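When the Gripper Reports a Grasp It Did Not Make

A fault in the hand-held units at Hakgate went unnoticed through most of August. The repair was simple, but the review of the recordings was less so.

The first sign of trouble at Hakgate was a robot arm that closed its fingers beside a shoulder strap, lifted, and carried nothing to the other side of the table. It did the same on the next attempt. The software showed a completed grasp each time, and the arm proceeded to the next step of its task with no warning to the operator.

Hakgate trains its arms on recordings made by people. A collector holds a gripper in the hand, uses it to move ordinary household goods, and the camera mounted on the tool records the work along with the opening of the fingers. The arm later learns from both. If the two disagree, the arm learns the disagreement as well.

Lizeth Ríos, who manages the training group, suspected the arm first. Its joints were checked, its own fingers were replaced, and the test was run again with the same result. Attention then moved to the recordings. Jhair Ñahui, a technician in the group, played back a set of bag-handling sessions with the finger readings drawn beneath the video. In many of them the reading fell to fully closed while the fingers were still visibly apart.

The source of the error

The fault was traced to a small collar inside the hand-held gripper, supplied by Escobar, that links the trigger to the sensor measuring the finger opening. On two of the units the set screw had worked loose. Under a light pull the collar turned with the shaft and the reading was correct. Under a firm pull, such as a collector uses on thick fabric, the collar slipped ahead and the sensor reported a smaller opening than the fingers had reached.

Hard objects concealed the problem. A cup or a block stops the fingers at a known width, and the daily check at Hakgate was performed on a block. Soft goods offer no such stop. Fabric bunches, folds and slides, and the person holding the tool will squeeze harder to keep hold of it.

"Our check confirmed that the tool could measure a block," Ms. Ríos said. "We took that to mean it could measure a bag. The check should have been made under the same load as the work."

The group withdrew 200 recordings made with the affected units. Each was reviewed by Mr. Ñahui and Zoila Cabrera, and about 30 were restored to the training set after the finger opening could be confirmed from the video alone. The remainder are held in storage and marked as unsuitable for training.

A matter of hands

The review also raised a safety question. Because the collar could slip and then catch, the fingers sometimes closed with a jerk at the end of the pull. Collectors work close to the tool, often with the free hand steadying the object. Lucero Llanos, a collector, had reported a pinched fingertip earlier in the month. She was not seriously hurt, and the report was filed as a handling error. It has since been reclassified as an equipment fault.

Fidelina Huaranga, who oversees workplace safety at the site, has asked that any pinch, however slight, now take the unit out of use until the collar has been inspected. She has also changed the guidance on posture. Seated collectors were found to rest objects close to the lap and to curl their fingers over the crossbar of the gripper, a comfortable grip that leaves little room if the tool moves suddenly. The guidance does not forbid it, but it asks that the free hand stay clear of the pads while the trigger is being pulled.

Bags remain among the most difficult items in the program. The fabric is dark, its edges are soft, and a strap or buckle may lie well away from the point of the grasp. Much depends on the moment at which the blue pads reach the lower part of the cloth, where a few degrees of error in the collar decide whether the recording shows a hold or a near miss.

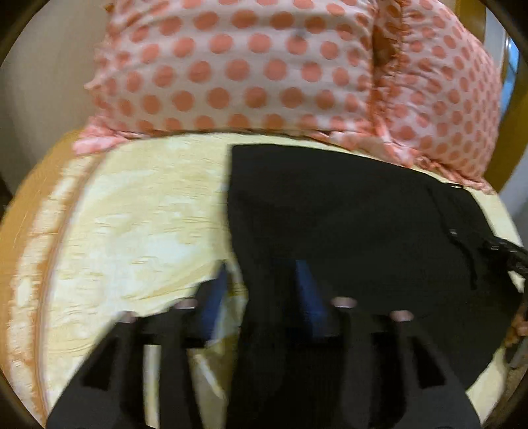
Changes now in force

The block check has been kept, and a second check on folded cloth has been added at the start of each shift. Set screws are secured with a thread-locking compound and marked with a line of paint so that any movement can be seen. Recordings in which the video and the finger reading disagree are set aside for review before training begins.

Escobar has been notified of the fault. Hakgate expects to resume soft-goods collection on both repaired units once Ms. Huaranga has signed the inspection record.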